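Subject: Re: [clirwood-users] left wrist sags when holding a plate under the tap
List: clirwood-users

Following up on my own post from Tuesday, and answering the reply below. Sorry for the delay, we were down most of yesterday.

> Does the wrist sag with the water off? If it does I'd look at the
> brake setting first. If it only happens with the tap running, check
> for load on the fingers and for cable drag. We had a loop snag on the
> rim of the basin in July and the arm just leaned into it, no fault
> raised. Also, what is your force limit set to? The default in the
> Vustar config is way too high for dishes.
>
> What does the log say right before the stop?

Water off, it holds fine. Left it 30 minutes with a plate and no movement that I could measure. Water on, it starts to drop after a few seconds, then the controller tries to correct, overshoots, and the plate hits the one in the rack. 2 plates chipped so far. No fault in the log until contact, then the normal overforce stop. So it stops, but late.

Force limit was still on the default, you were right about that. Cut it down and the stop comes sooner. Doesn't fix the sag.

Setup is the same one as before, left hand holds the plate by the rim under the spout, second plate waits upright in the basin, right arm comes in with the tool. Left cable makes a wide loop across the sink on its way down to the front edge. I had been ignoring that loop. Probably shouldnt have.
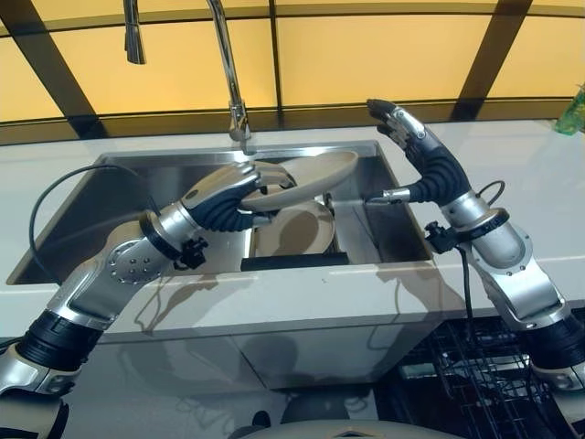 What I tried, in order

1. Brake setting. No change.

2. Re-zeroed the left wrist, cold start. Looked better for 5 runs, then same thing again.

3. Held the cable loop up by hand (long stick, guard closed, before anyone asks). Sag was smaller, still there. So drag is part of it but not all.

4. Shifted the plate so the stream lands near the grip and not out at the far side. Big difference. Up to 5 mm of drop before, hardly any after.

So my guess is water load on the far side of the plate plus cable drag, and the wrist estimate doesn't see either one until it's too late. The payload in the Jisutton profile is set for a dry plate. I think that's the real bug – the profile never gets updated when the tap opens.

Safety side of this, please read if you run the same cell. The right arm does NOT stop when the left one trips. It kept coming with the tool toward where the plate used to be. Nobody was near it but I dont like it at all. I have pulled the wash task until both arms are on the same stop. If yours are wired the way Deschamps shipped them, check that today.

Questions:

Is there a way to switch payload in the middle of a task without a restart? Docs say yes, my controller says no.

Has anyone rerouted the left cable over the top of the forearm? Worried about the bend at the wrist.

Can post the log if somebody wants it, its long.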